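Workshop tips: sharing a packing bench with a robot
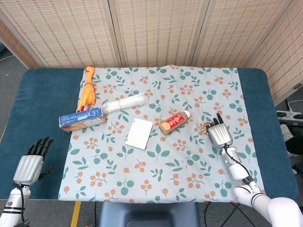

Small mixed items on the bench, with the chicken at top left and the beads over by the right hand.

I run the odds-and-ends side of a small mail-order shop in Reno. We pack mixed boxes, the sort where a toy, a snack and a bottle of something all go out together, and for years that meant four of us standing at a long table talking over the radio. Then the two-armed robot came in. I've had a lot of messages asking how you set up a bench for one and what it does to the people working next to it, so these are my notes. They're mostly housekeeping, because most of the job is housekeeping!

Cover the table, then cover it again

Bare tops are awful for this. A can rolls, a bottle spins, and the hand chases it to the edge. We use a padded cover with an ordinary tablecloth over it. Buy the cloths secondhand if you can and get more than you need. I have a stack of them in different prints (the leafy one with orange berries is my favorite) and I swap them every shift. A few folds in the cloth are fine. Ours has learned to live with them, and a wrinkle will stop a round thing wandering off. Big puffy ridges are another matter, so smooth those out with your forearm before you start.

Wash the cloths without fabric softener. It leaves them slippery and you'll be cross all morning.

Lay things out with some air between them

When I pack by hand I like everything in a heap where I can dig. The robot likes space. Put things down with a hand's width between them when you can, and don't fuss when you can't, because stock doesn't arrive tidy and a little overlap is good practice for it. If one item keeps getting left behind, turn it a quarter of the way and walk off. I spent two weeks standing over that table breathing on it before I learned to do that.

The awkward ones

Clear plastic is the worst. Tubes, lids, anything see-through with a shine on it. Put a strip of masking tape around the plain ones, or sit them on the busiest part of the pattern. Change the angle of your lamp before you start blaming the machine.

Flat white cards come next. Fingernails are a wonderful invention and I never thought about mine until I saw black plastic fingertips trying to get under a card. Bend one corner up very slightly, or let the card hang over a fold in the cloth.

Beads and bracelets should go down in an open loop. Bunched up, they slither.

Squashy toys are easy. Rubber chickens especially - there's always some part of a chicken to grab.

Bottles want the cap tightened by a person first. Every one, every time. I had a sauce bottle open in September and I was finding it in the table legs a month later.

Floors and cords

A robot brings more cable into a room than you'd believe. We have a power strip down by the table and cords running off it, and I nag about them constantly. Wipe them once a week, they collect fluff like you wouldn't believe. Yellow floor tape is worth every penny too. Press it down with the back of a spoon and it lasts twice as long. Wherever a cord crosses a path people walk, get a proper rubber cover from the hardware store and don't trust tape for that.

We also put up a folding screen behind the table. It's a pretty woven thing, and it makes that end of the room feel a lot less like a loading dock. Dust it with a dry paintbrush. A wet cloth only pushes the dirt into the weave.

What changed for us

I was worried about my job, I'll say so. The first thing the Paredes warehouse across town did when they got theirs was cut the evening shift, and I lay awake over that. Ours went differently, partly because we asked early. We sat down with the owner before the crates were even unpacked and got it in writing that hours would stay put for the first year. If you're about to go through this, do that. Do it before the thing is plugged in.

My own day is different. We used to do 300 boxes on a good day and now we do 460, and my hands hurt less in the evening. My wrists were bad before. On the other hand I stand in one spot less and I talk to people less, and I do miss the talking. There's more checking and more setting up. One of the girls went back to the Gunimholm store after a month because she said she felt like a babysitter, and I understood her completely.

We fixed some of that by rotating. Nobody stays at the robot table longer than 60 minutes, then you swap to sealing or labels, where there's company. Set a kitchen timer with a loud bell. Phones get ignored.

A few leftovers

Keep a notebook hanging on a string by the table and write down what got dropped. Ours is mostly clear tubes.

Take off lanyards and tie back long hair before you reach across, and stop the arms first. Yes, even for one card.

The Plarneck bin liners are the right size for the reject tub if you fold the top over twice.

Keep 2 spare cloths within reach. You will spill your coffee.

Posted August 16, 2021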